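Gultora notebook, March 2018

Carried on with the time sync between the head view and the two gripper views. The old loader matched on nearest timestamp and never checked the gap, so a stalled stream just got padded with stale images. Şükran rewrote the matcher to reject any pair over the limit and log it. Reran on the lamp set: 432 segments in, 249 kept. Most of the rejects are on one gripper stream. Haven't looked at why yet.

Marker pose on the grippers is steadier with the new filter, but it still jumps when a plate turns side-on to the head view. Tried holding the last good pose for 7 samples. Too long, the jaws lag the hand. Set it to 2 for now.

Jaw width estimate: the black fingers segment cleanly against the white surface. The grey shadow across the middle gets picked up as an edge if the threshold is low. Natanael wants to mask by colour, I'd sooner fix the threshold per session. Left it as a config flag.

To do: export script for Theda, unit test for the gap check, ask Aldo where the December calibration file went.

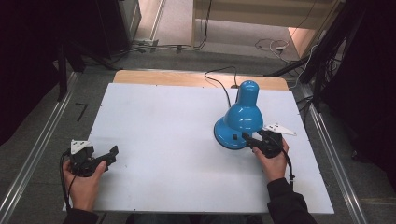
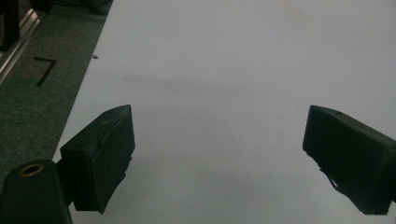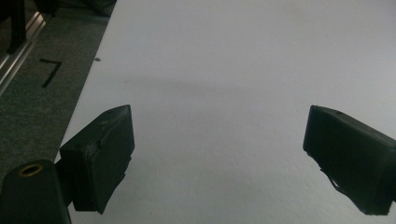
Head view with the lamp (first), gripper views with the jaws open (second and third).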